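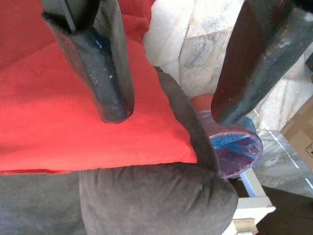 Session 6: Looking properly at a gripper kit before you spend money on it

Notes to go with the session, tidied up a bit. Last updated 27th February. If you missed it, read these and then borrow my marked-up copy of the Kasteo manual from the shelf by the door, because I'm going to keep referring to it.

What we're reviewing

The kit is the Kasteo two-finger gripper with the wrist camera, sold by Haddad as a bundle. You get the gripper, the camera and its bracket, one cable, a spare pair of fingertips and a year of what Haddad call "setup support" (more on that later, I have opinions). It bolts on to the Skastberg arm we use in the course, and to a fair few others if you buy the adaptor plate.

I like this kit quite a lot. I'll say so now so you can take it into account when I start being nice about it.

The fingers

Two dark fingers with rounded tips, quite thick. Look at the left one and you'll find little white scuffs and specks partway down, where the coating seems to have chipped. I raised this in the session and Darragh Ó Gríofa asked whether chips matter if the tip is still smooth. Good question! For picking up household bits, not much. For anything near food, or anything that marks easily, I'd want to know what the coating is and where the flakes go. The data sheet is silent on it. Write to the seller and ask.

Rounded tips are kind to soft things. They're less good at getting under something thin and flat — a coin, a playing card — and if that's most of your work you should be looking at the Ondum fingers instead, which come to a narrow edge and scratch everything they touch.

The view from the wrist

This is the bit people underestimate. A wrist camera spends its life looking past its own fingers, and the left one takes up a good chunk of the upper left of the view. You get used to it, but your software has to get used to it as well. Worth asking of any kit:

Can you see both fingertips?
Can you see the thing you're picking up as well as the tips?
How much of the view do the fingers block on the way down?

On the Kasteo the first two are a yes in our living-room setup. The little blue and purple cup thing with the red-orange top sits between the fingers, and you can follow the right finger down to its top edge. What I can't tell you from one still is how hard the finger is pressing, or whether it's pressing at all. "Against it" and "just above it" look nearly the same from up there. If you need to know, you need a force reading, and on this kit that's an extra.

Awkward surfaces

Whoever sells you a gripper will demo it on a plain mat. Ask for a demo on your own furniture. For practice I'd want all of these somewhere in the room:

Something soft that gives way. A grey plush cushion is ideal, and a tilted object leaning on the side of it is much harder than one standing up on a desk.
Loose cloth. Bright red is handy to spot, but a pointed corner lying over the cushion is just the sort of thing a finger can drag along with it.
Shiny flooring. Pale marble tiles bounce light about.
A see-through surface. Clear glass or acrylic, with the floor visible through it, is a proper test for a camera trying to judge distance.

Translucent plastic goes on the list too, for the same reason as the see-through surface. Streaky blue and violet with the light coming through it is not an easy thing to find the edge of. The solid-coloured cap is a much better target, and Atif Satti's suggestion was to find the cap first and work out the rest from there. I think he's right. Try it both ways for the homework.

Price and support

Haddad quoted me 328 pounds for the bundle back in October, and 43 for another pair of fingertips. Check both, prices move. The setup support is by email only. My first query got a helpful reply and my second got a link to the page I'd already read, so I'd treat it as a bonus and leave it out of your sums.

Homework

Read page 83 of the manual (camera bracket and tilt). Then write me a page on whether you'd buy the Kasteo or the Ondum for a home like the one in our setup, and say which objects you had in mind. Short is fine. Bring it on paper please — the upload folder is still full.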